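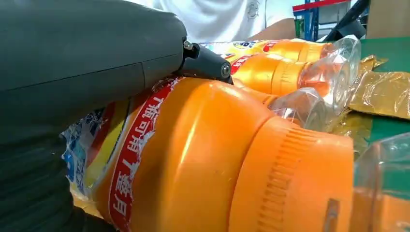
**Proposed rule 2: standing distance at the sorting table**

**gorkia_safety** (2020-10-10)
Members are asked to comment on the draft below before it goes to the Pravemville site.

> No person shall stand within reach of the arm while the gripper is enabled, unless the speed limit for shared work is set and the stop button is within reach of that person.

**rungrueang_ops**
We support the draft. We would add that items with crumpled labels or shrink wrap be handled at the lower speed. Our log for March lists 794 grasps on wrapped bottles, and the slips came mostly from the film.

**giner_line4**
I must disagree with the addition. Speed should follow the distance to the person. The packaging is a quality matter and belongs in the work instruction.

**rungrueang_ops**
A bottle that slips can roll toward the operator. We consider that a safety matter.

**gorkia_safety**
Both views are noted. Would a limit of 200 mm per second for all shared work be acceptable?

**giner_line4**
It would, provided that the fasteners on the finger are also checked every 4000 cycles. The present draft does not mention them.

**rungrueang_ops**
Agreed on the fasteners. We maintain our request on wrapped items and will submit wording separately.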